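Paying for Street Corners: What a Simulation License Should Buy

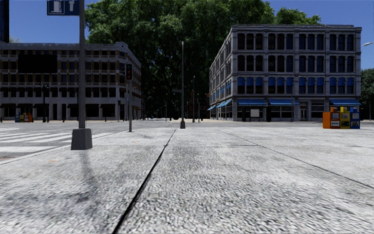 A simulated intersection: concrete pavement in front, a crosswalk at left, newspaper boxes on both sides of the street.

Kondska sells a simulator for sidewalk robots. The product is called Ouali, it is licensed by the seat, and the city scenes come bundled with it. Our group ran it for a trial period that ended in September. We build the navigation software for a small delivery platform, Godance, which travels on pavement at walking speed and crosses streets at marked crossings. My view after the trial is that the product is good, the pricing is wrong, and the industry is grading this category of tool on the least useful thing about it.

The least useful thing is how the scenes look. Every demonstration I have attended in this category starts with a flyover at rooftop height. Trees, cornices and awnings go by, and somebody in the audience says it looks real. A robot whose camera sits at knee height has little use for a cornice. It needs the first few yards of ground to be right, and after that it needs the poles.

On the ground, Ouali does fairly well. The concrete has visible grain, coarse up close, and it is crossed by joints that narrow as they run away from the viewer. There is a smudged stain on one slab and a small orange mark on another. These matter more to us than anything on the buildings. Our ground segmentation model has a long record of reading dark expansion joints as the edge of a curb, and of reading stains as holes. A simulator with perfectly clean slabs would have hidden both faults. In Ouali we reproduced the joint fault on the first afternoon, with the same approach angle that triggers it outdoors.

The vertical clutter is also useful. A large pole on a thick tapered base, a slimmer signal post, a tall thin lamp pole and a cluster of newspaper boxes are a fair sample of what a delivery robot has to get around at a corner. Thin poles are hard for stereo depth. They drop out of the disparity map when the background has a similar tone, and a gray pole against a gray stone building is close to the worst case. We logged 354 missed pole detections over the trial. When we went through them by hand, most were failures we recognized from street logs. That is the strongest argument I can make for the product.

Now the complaints.

The first is contact. The surface you see and the surface the wheels touch are separate assets in Ouali, and they do not agree. The joints are drawn in the texture. In the collision geometry the slab is flat. A robot with small casters will feel a real joint as a bump, and its inertial unit will record it. Ours felt nothing. For perception work this is acceptable. For anything involving odometry, suspension or tipping, it means the test has left out the part that was being tested. Kondska's documentation mentions the separation in one sentence, in an appendix on performance tuning. It belongs on the page that lists what the product is for.

The second is light. The scenes ship with a clear sky and hard shadow. The street side of one building is in shade, the tree mass goes almost black in its lower part, and the sky is an even deep blue. That is one legitimate condition. The sun angle can be changed, but the haze, glare and sensor exposure models are sold as a separate module, and without it the camera behaves as if it had no lens. We have seen robots stop dead at sunset facing west. I could not make that happen in the base product at any sun angle. A buyer who tests only with the bundled lighting will come away with a detection rate that is too high and no means of knowing by how much.

The third is traffic, including people on foot. The base scene is static. Pedestrian and vehicle agents are another module, again at extra cost. I understand the engineering reason, as agent behavior is hard and the team that writes it is probably not the team that models storefronts. I do not accept the commercial reason. A street crossing with no one using it is a geometry exercise. If a vendor sells a package under the heading of crossing safety, and this one does, then moving agents are part of the product.

This brings me to the price structure. Ouali is licensed per seat, with a cap of 25 parallel instances on each seat. Small teams do not need seats. We have four engineers, two of whom open the simulator interactively. What we need is a large number of unattended runs overnight, each with a different seed, a different start pose and a slightly different camera mount. During the trial we completed 2,558 runs. At the standard cap, the same work would have taken long enough to push each release past its window. The trial license had no cap, a detail that did not come up until the quote arrived.

The main competitor, Wokik, charges by compute time and does not limit instances. Its scenes are plainer. The pavement is a single repeated tile, the poles are all one diameter, and the buildings are boxes with window textures. On looks it loses every side-by-side comparison. Over the same set of routes it found fewer pole failures than Ouali and none of the joint failures, and that follows directly from the tile. It did find a planner deadlock at a narrow gap that needed close to 1,000 seeds to appear. With capped instances we would have quit before reaching it.

So the two products fail in different directions. One has the visual detail that breaks perception and rations the runs. The other gives away the runs and has little in them for a camera to get wrong. I would take Ouali's ground and street furniture with Wokik's billing, and I suspect most teams our size would say the same. Lionel Barbier, who ran the Wokik half of our comparison, disagrees with me on the weighting. He holds that run count beats scene quality in all cases because texture can be randomized cheaply after the fact. He has a point about texture. I don't think it carries over to poles. Randomizing the color of a pole of one fixed diameter leaves the diameter alone, and our depth errors depend on diameter.

There is a broader habit I would like to see end. Vendors report realism as a score taken from human raters looking at still images. Buyers repeat the score in procurement documents. I have read three of these in the past year and none asked whether a failure found in simulation could be matched to a failure found outdoors. That figure can be measured. Take a set of logged street failures, rebuild the conditions in the simulator, and count how many recur. Then take failures seen first in the simulator and go look for them outside. It is slow work and the result would be unflattering for every product on the market, including the ones I like. It would still tell a buyer more than a flyover.

Until vendors publish something of that kind, teams should run the check during the trial, before the quote. Bring your own failure logs. Use at least one fault in ground perception, one in thin obstacle detection and one in planning. Ask in writing which collision meshes match the visible surface. Ask for the instance cap, and ask to have it applied during the trial.

We have bought one seat of Ouali, without the traffic module, for perception work only. The overnight planner runs stay on Wokik. Keeping two simulators means two sets of robot descriptions, two camera calibrations and a conversion script that breaks whenever either side updates. I have asked Kondska for a batch license priced by the run. The reply was that it is under consideration for a later version.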